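Our memorial life-story books are made to order at the Boncombe bindery, and each one is put together from whatever a family can send us. Some people post a shoebox of letters and photographs, others ring up with a few dates and a lot of stories, and we're very happy with either. The standard book is called the **Ledesma**, after the street where we first set up shop.
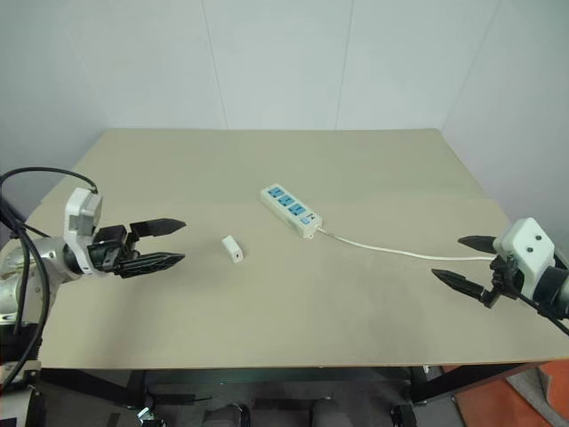

**Ayana Demissie**, editor, life-story books

I've been looking after these books for a good many years now, and I still think the best ones begin with the small things: the walk to school, the name of the dog, the aunt who did everybody's hair before a wedding. The dates matter, of course they do, and we'll check them with you twice, but it's the small things that grandchildren go back to when they're older.

## What you get

- A sewn hardback in dark green, navy or wine cloth
- The life story, written by us from your notes or set exactly as you send it
- Up to 25 photographs, cleaned up gently where they've faded
- A family tree on the inside cover, as far back as you can take it
- Six blank pages at the end for people to write in at the gathering

The longer version, the **Dreleck**, has room for 17 more photographs and a pocket at the back for an order of service or a pressed flower. It's a little heavier in the hand, and it does need a week longer at the binder.

## Sending us your things

Please write names on a separate sheet and not on the backs of the photographs, as ballpoint has a way of coming through. If you aren't sure who somebody is, just put a question mark and we'll leave the caption open (a cousin very often turns up who knows!). Everything you lend us goes home by tracked post with the finished book.

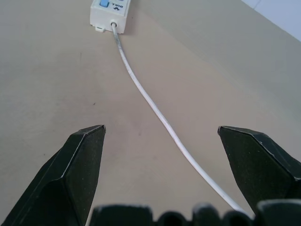 Radosław Czerwiński wrote to us that he had ordered one copy for his mother's funeral and then needed four more by the end of the month, as every one of her sisters wanted her own. He did wish the type had been a size larger for them, and he was quite right, so large print is now a choice on the order form at no extra cost.

## Extra copies and changes

We keep your pages on file, so you can come back for more copies whenever you like, even years later. If you find a wrong date or a missing great-uncle after the book is printed, tell us and we'll put it right for the next copy. Families who'd like their book ready for All Souls' in November should get their notes to us by the end of summer, please, as the autumn fills up quickly.

Prices and cloth colours last updated June 2026.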